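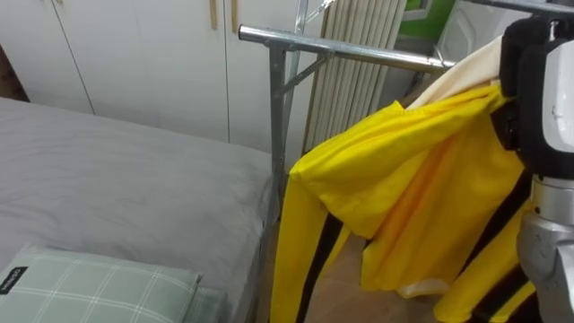 Yellow jacket or jumpsuit in the gripper, drying rack next to the bed.

To: Erudeo housekeeping list
Re: Laundry hours after Grisora

On the July schedule, someone at Segers wrote:

> Once the arm is handling garments, attendants will be
> released from 19 hours a week of hanging and folding.
> Those hours can go to guest-facing tasks. No change
> in headcount is planned.

I've been released for 4 weeks now and would like to report from freedom.

The hanging hours did come off my sheet. What went on it was "arm support," and arm support means I move the rack to where the arm can reach it, turn sleeves right side out, and stay within earshot. I used to hang a shirt while thinking about dinner. Now I think about the shirt.

To be fair to Grisora, my shoulders are better, and the folks at the Skaneck building say the same. I don't want the old job back on wet towel days. But could we please have:

- arm support listed as work, with a job code
- a say in which rooms get it, small ones last
- the guest-facing tasks described by somebody who has met a guest

Also, the training module is 169 slides and the part about zippers is on one of them. If there's a shorter version, post it to the list.

Night shift, Erudeo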